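20th November - Gresard cartridge, bench notes

Picked the Gresard cart back up after lunch. For anyone who hasn't been following, it's the old Plendine platformer that boots fine but loses your save the minute you turn the console off. Wycliffe found it in a box of trade-ins and I said I'd have a go at it.

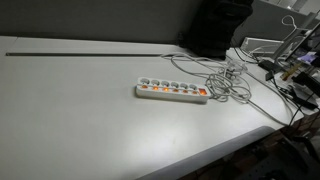
First thing I did was open the shell and check the battery. It should read 3 volts and it was way under that, so no surprise there! Swapped in a new one with tabs (please don't solder straight onto the cell, Ravindran, I saw the last one) and put it back together with just one screw so I could get in again fast.

Played through the first world, saved, powered off, had a coffee, powered on... save gone. Grr. So the battery was dead, but it wasn't the whole story.

Went back in with the magnifier and found a trace near the save chip that looked green and crusty. Cleaned it up with alcohol and a fiberglass pen, and the meter showed a break. Ran a little jumper wire across it. Ugly but it beeps now.

Second try: got to level 62 using Wycliffe's passwords (thanks!), score of 2,658, saved, off, on - and it was all still there. I may have cheered. I want to leave it overnight and check the score again before I call it fixed.

Other stuff while I remember:

- Dridari cart still has the flickery title screen. Cleaned the pins twice, no change. My guess is the graphics ROM, but I haven't pulled it.
- Ravindran wants the Chacko handheld done by December for his nephew. Needs a speaker and a new D-pad rubber.
- We're nearly out of the small security screws, and the wick is down to a stub.
- Label for the Gresard cart is peeling at one corner. Leave it alone for now.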